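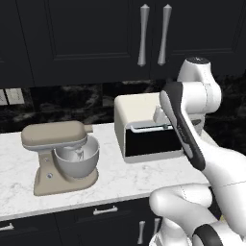

Stand mixer and toaster oven on the marble counter.

Home | Lists | Threads | By author | Search

November, 9:40 am
By Tyyne Hakala

Re: [kitchen-circuits] Breaker trips with two appliances on one run

Lenni Mustonen wrote:
> The Drandholm unit is a 1950s build, rewired once by Engelhardt before
> we bought it. Counter run is on a single 15 A breaker. Toaster oven
> alone holds. Toaster oven plus kettle trips after 52 seconds, give or
> take nothing, I timed it three times. Is the breaker weak, or should
> I be looking at the wiring?

Lenni,

52 seconds is within the normal thermal curve for that kind of overload. A toaster oven at 1500 W draws 12.5 A at 120 V. A kettle of the same rating draws another 12.5 A. That puts you at 25 A on a 15 A breaker, or 167 percent of rating. The bimetal strip needs time to heat at that level, and the repeatable timing suggests it is doing its job. A weak breaker usually drifts, or trips on the single load.

Do not fit a 20 A breaker until you have confirmed the conductor size along the whole run. Engelhardt used 14 gauge in the Hirnden building, with 12 gauge only for the first few feet out of the panel. Someone reading the wire at the panel would get the wrong answer. Open the last receptacle box and read the jacket there.

Two other points from the Hirnden job:

The counter receptacles were backstabbed. We moved all of them to the side screws. One had a brown ring around the neutral slot.

Voltage at the far outlet read 121 with no load and 115 with the oven on. Nearly 5 percent on one appliance is more drop than I like for a short run. Most of it went away after the terminals were redone.

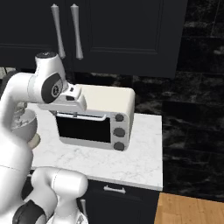 Can the toaster oven and the kettle share a circuit if it is upgraded to 20 A?

Only if they are never on together. 25 A still exceeds the rating, and the trip will simply come later. Pull a second circuit for the other half of the counter.

The Getgate panel schedule is in the list files, page 35, if you want a layout to copy. Ignore the note on slot 6, it was changed.

Tyyne

Recent threads
GFCI upstream of a dishwasher, nuisance trips
Getgate panel labels, corrected
Aluminum to copper splices in old boxes
Range hood on a lighting circuit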